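Fruit Table FAQ

Everything we get asked about the Hostard fruit table, collected in one place so that the phone can rest. If your question isn't here, read it again, because it may be here under another name. If it still isn't here, the contact form at the bottom of the site goes to a real person who eats lunch at noon.

What is the fruit table?

It's a table with fruit on it. We put it out in the front room at Hostard, the fruit changes with whatever the Camacho delivery brings, and you help yourself. There is usually a tray, usually a bowl, and always a tablecloth. It began as a way of using up what was left over from the cooking classes and has since become, for a certain number of our regulars, the reason they come to the cooking classes.

Do I have to be taking a class?

No. You have to be in the building, and it helps to say hello.

Is it free?

Yes. There's a jar on the windowsill for people who can't enjoy anything until they have paid for it. Last June the jar brought in 439 dollars, which went straight back into mandarins.

How much can I take?

Two pieces is polite. Three is fine on a slow afternoon. If you've brought a bag, you have misunderstood the word "table."

Why are there bananas in with the other fruit? Don't they make everything ripen faster?

They do, and you are the third person to write in this week. Bananas give off ethylene gas as they ripen, and apples do too, so a bowl with both in it is a kind of race. We let it happen when the table will be picked over by closing anyway. At home, if you want your fruit to last, keep the bananas by themselves on the counter. If you have rock-hard pears or avocados you'd like to eat before the holidays, put them in a paper bag with a banana and check them every day.

What is the brown scaly one?

Snake fruit, also sold as salak. It comes from a palm that grows in Indonesia and thereabouts. The skin looks like it ought to be on a handbag, and people circle it for weeks before picking one up.

How do I get into a snake fruit?

Pinch the pointed tip until the skin cracks, then peel downward. It comes off in brittle pieces, a bit like the shell of a boiled egg. Inside there are usually two or three pale lobes with a thin film over them. Rub the film off with your thumb. Each big lobe tends to have a hard, shiny seed in it, so bite with some respect. The skin can be prickly, and if you have tender hands a dish towel solves it.

What does it taste like?

Depending on who you ask: pineapple, apple, a pear that has been to college, or "dry." The good ones are crisp and sweet with a sour edge. The less good ones will pull all the moisture out of your mouth, and you'll want a mandarin standing by.

Can I squeeze the fruit?

You may look at it with great intensity. Squeezing leaves a bruise, and the bruise turns up the next morning for somebody else. Mandarins are a partial exception – a light press tells you if the skin has gone puffy, and puffy ones are often dry inside. A light press, though. We've seen some handshakes.

Why does it look different every time I come in?

The delivery changes, and so does whoever sets it up. We have one helper who believes in rows and another who believes in scattering, and they work alternate days. Both have been spoken to, by each other.
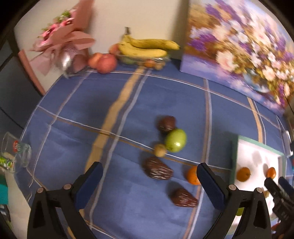

GRERNOV STREET, October 20, 2026

Snake fruit and a green apple out on the blue plaid, with a couple of mandarins over on the green-rimmed tray. Bananas in the glass bowl at the back, two red apples next to it, and the pink bouquet down at the end. One of the scattering days, clearly.

Are the flowers for sale?

No. They aren't for eating either, which we mention only on account of a toddler.

Where did the tablecloth come from, and can I buy one?

We get this more often than any question about fruit. The blue plaid was a remnant from Rerkau, the fabric place two doors down, and it's the end of that bolt. They have other plaids. Cut yours at least a foot longer than the table in each direction and hem it with a plain double fold. A cloth with a busy pattern hides mandarin juice for days, and we consider this its main artistic merit.

How do you wash it?

Cold water first, always, as soon as you notice a stain. Banana is the worst. It goes on looking like nothing and turns brown in the dryer, where it will stay for the rest of your life. Dab it with dish soap, leave it for half an hour, rinse it, and only then put it in the machine. Line dry if you can stand to wait.

Do you wash the fruit?

We rinse the apples before they go out, and dry them. The mandarins and the snake fruit get wiped. The bananas take care of themselves. There's a sink by the door to the back hall, and you are welcome to wash anything again if it makes you feel better. Several people do this every time, with a look on their face.

Where do I put the peels?

In the compost pail under the sink, the one with the lid. Please don't put them back on the tray or into the bowl. Please don't put them in your pocket, either, unless you're a person who remembers what is in your pockets. The little stickers go in the trash, and they stick to the pail if you get that wrong, so we'll know.

I have an allergy. Is the table safe for me?

We can't promise that. Everything sits together and gets handled by the same people. If you react to certain fruits, or if you've had trouble with latex (bananas can be a problem for some of those folks), ask your doctor and skip the table. We can always find you a cup of tea.

Can I bring fruit from my own yard?

Yes, gladly, between the start of apple season and the first hard frost. Whole fruit only, nothing cut, and tell us what it is. A few holes are all right if the tenant has moved out. One family brought us 60 quinces in a laundry tub, and we are still finding ways to be grateful.

Why no grapes?

Grapes roll. We tried them for one week and spent it on our knees.

How much fruit do you go through?

Roughly 1,000 pieces in a good month, fewer in summer, when everybody has a neighbor with a plum tree. Mandarins go first. Green apples go last, and they go to the same two people.

What's the best way to set up something like this at home?

Start with the back of the table. Put the tall things there, such as a bowl with a bunch of bananas standing up in it, or flowers, so they don't hide the rest. Keep one low tray near the edge where people can reach it without leaning over everything. Leave some cloth showing. A crowded table makes guests nervous, and they'll take nothing at all for fear of starting an avalanche.

Don't polish the apples with oil. We know about the internet tip. It makes them slippery and a little bit sad.

What about fruit flies?

From late summer on, yes. Put out less fruit and refill more often, empty the compost pail every evening, and stand a small glass of cider vinegar with a drop of dish soap in it somewhere out of sight. It works very well as long as no one mistakes it for a drink. We've started labeling ours.

Can I reserve a particular piece of fruit?

No. We say this kindly. Notes tucked under apples will be read aloud.

When does the table close for the year?

It stays up through the winter classes and takes a short break when the floor gets redone. Check the notice on the front door. The notice is usually right, and when it's wrong there are generally crackers.

Last item, as it comes up every fall: the persimmons need to be soft. Softer than that. If you bit into a firm one from our table and lost the feeling in your tongue, it comes back by dinnertime.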